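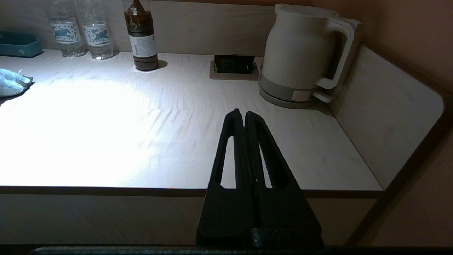

Coffee/tea counter in a small rental: what do you keep out?

kgachanja
I'm setting up the beverage counter in the studio unit at Amham. It's a light wood top with a beige panel behind it and a recessed outlet box in the middle of the back. Kettle goes to the right of the outlet, water bottles at the back left, tray on the far left. My question is whether to leave the cloth out or put it in the cabinet. Also open to ideas on the tray.

piroska_b
Put the cloth away. A folded cloth next to drinking water looks like somebody left it behind after cleaning. Guests won't use it anyway, they use paper towels or the bath towel.

Oduor O.
Disagree. Kettles drip. If there is no cloth within reach, the water sits on the wood until checkout. I had a top go dark along the front edge in one season and the refinish was 291. Leave the cloth out.

piroska_b
Then seal the wood.

Oduor O.
It was sealed.

mwende_w
What finish is on yours, kgachanja? That matters more than the cloth. Oil needs redoing every few months next to a kettle. Hard varnish you can mostly forget about.

kgachanja
Not sure. The counter came with the unit. The owner before us had it put in by a shop in Vurbridge and there's no paperwork. Water beads on it, if that helps.

mwende_w
Beading is good. Check again in July when you've had a few months of guests through.

Geeta Goel
I'd be more careful about the kettle position than the cloth. Pull it forward before boiling if you have a panel behind and a side panel on the right. Steam will lift an edge in time. We have a card by ours that says "please slide forward to boil" and most people do it.

Oduor O.
Agree with Geeta on that.

piroska_b
Nobody reads cards.

Geeta Goel
Ours do. The panel in unit 4 is still flat and the one in the unit without a card isn't.

kgachanja
I can do a card. What about the tray? It's teal with a raised rim. I was going to put tea and sugar in it, or else stand the water bottles on it.

mwende_w
Tea and sugar. Loose packets get wet and stick to the wood. Bottles are fine standing on the counter.

piroska_b
I'd stand the bottles in it. They sweat if they come out of the fridge.

kgachanja
They don't go in the fridge. Tea and sugar then. I'll hang the cloth on a hook inside the cabinet door and mention it on the card.

Oduor O.
They won't open the cabinet, but okay. Let us know how the top looks in July.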